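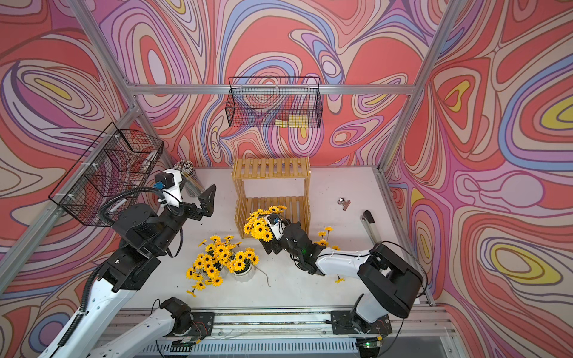
Estela Valdebenito wrote back that the enlistment date on the Cheng card can't be right, as the regiment didn't muster its second company until July and he is listed in that company from the start.

12/03/2018

Went back to the card with her note. The day is clear but the month is a smudge - could be June, could be July. The transcript we've been using says June and gives no query mark. Changed it to "June or July" in the working file.

Pension papers, box 7: read 10 folders, 2 of any use. One has a sworn statement from a neighbor at Gultley who says he farmed there before the war and read law at night in the Brima office. No year given. The other is his promotion to captain, a copy only, signature missing.

Vilho thinks the Brima office burned and the rolls with it. Need to ask Tayla if the county kept a duplicate list of men admitted to the bar.

Still open: wound or fever? The discharge says "disability" and stops there. Ionuț has the surgeon's register on film, 100 pages, no index. Will start at the back.

Filed under: Regimental Lives, Work Notes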